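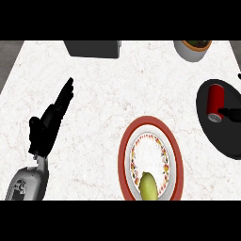

Simulated kitchen counter, with the red can on the black tray and the pear on the plate.

Last updated: Oct 30, 2025

Clearing up at Kirnutby: what the Jirner trial means for us

Staff in the Kirnutby canteen have been told that two-armed robots could be clearing plates and trays there from June. So far all we have to go on is a simulation. Aisling Keane went to the briefing for the kitchen team and came back with more questions than she took.

The supplier, Cui, says its Jirner system has done 2,164 practice runs on a computer and that 759 of them needed no correction. I make that a good deal fewer than half. We were also shown a very tidy marble worktop, with one can and one pear to worry about. Come and see ours at ten past one.
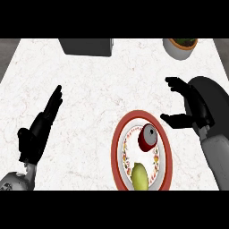

What changes for the team

Management says no jobs will go. Three of the six clearing shifts would become "supervision" shifts, though there is no word yet on pay, training or who mops up when a can goes over. Vasanthi Samarakoon, who has worked the hatch at Trarnislow and now here, asked whether a supervisor may step in and do the job by hand when there is a queue. She was told this was being looked at.

It may spare a few sore wrists – and that would be welcome. I would still like the answers in writing before anybody signs a new rota.

Contact the newsletter desk | © Kirnutby Staff Newsletter | Back to top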